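4.3 Sealing and Maintaining the Countertop

Read this section in full before opening the sealer. The instructions apply to all Hetia natural stone countertops, polished or honed. Engineered surfaces are covered in Section 5 and must not be treated with Hetia Stone Sealer.

Before you begin

Confirm that the countertop has been fixed in place and that the adhesive at the wall joint has cured overnight. Keep the room between 58 and 77 degrees Fahrenheit during application and for the rest of that day. Open a window or run the extractor fan.

You will need:
Hetia Stone Sealer, one bottle
Two lint-free cloths
A soft brush or foam pad
Nitrile gloves and eye protection
Painter's tape

CAUTION: The sealer is flammable until dry. Turn off pilot lights and do not smoke in the room.

Applying the sealer

1. Remove all items from the countertop. Wipe the surface with a damp cloth and a neutral cleaner, then rinse with clean water.

2. Allow the stone to dry fully. Dark stone may look dry while moisture remains below the surface – if in doubt, wait until the next morning.

3. Tape off painted walls, metal trim and the sink rim.

4. Test the sealer on a hidden area, such as the underside of the overhang. If the color changes in a way you do not want, stop and contact the supplier.

5. Pour a small amount onto the pad and spread it evenly, starting at the end farthest from the door. One bottle (700 ml) treats a standard kitchen in two coats.

6. Leave the first coat for ten minutes. Do not let it dry to a film.

7. Buff off all residue with a clean cloth, turning the cloth often.

8. Repeat steps 5 to 7 for the second coat.

NOTE: Front edges absorb more sealer than the top. Check them again after the second coat. 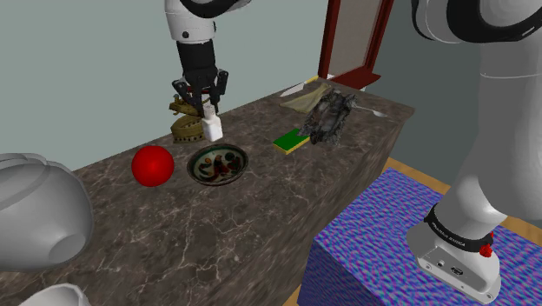
9. Remove the tape and leave the countertop unused for 24 hours. Keep water away from the sink cutout during this time.

Checking the seal

Place a few drops of water on the stone and wait five minutes. If the water stays in beads, the seal is sound. If the stone darkens under the drops, let it dry and apply one further coat. Repeat the check every September, or more often near the cooktop.

CAUTION: Do not use vinegar, lemon juice, bleach or scouring powder on any stone surface. Damage from these products is not covered by the warranty.

Warranty claims should be addressed to Akosua Aryee, Customer Care, at the Urnham office. Quote the slab number printed on the delivery note.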